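Chapter 4
Showing the Task: Teaching by Hand and at a Distance

In the first three chapters, every motion of the arm was written down by a programmer. This works well when the part arrives always in the same place. It works badly when the task is to put small items into a box whose lid must be closed after. For such tasks it is often easier to show the motion than to write it.

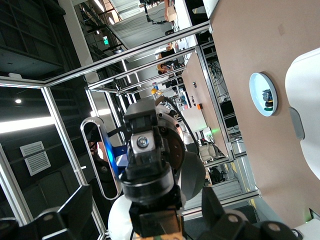 There are two common ways to show. In hand guiding, the teacher holds the arm and moves it through the task while the joints record their angles. In remote control, the teacher stands apart and moves a second device, which the arm follows. Volleck, whose course notes are the base of this chapter, calls one complete showing a "pass," and we keep this word.
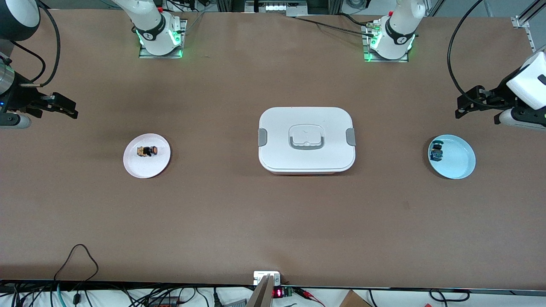
A pass should begin from the same rest position and end there. The Jestum exercises ask for 200 passes of each task, but a student can learn much from the first few. Write down each pass that failed, and do not delete it.

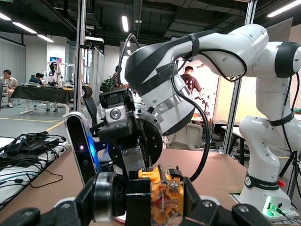 Hand guiding becomes difficult when a task needs two arms, for the teacher has only two hands and each arm may need both. Space is also a question. A cable that loops from the top of an arm down along its side must have enough slack for the whole motion, and the teacher should check this slowly before the first pass. Section 4.1 treats hand guiding with one arm. Section 4.2 treats remote control, using the Suksawat data set of 1,271 passes.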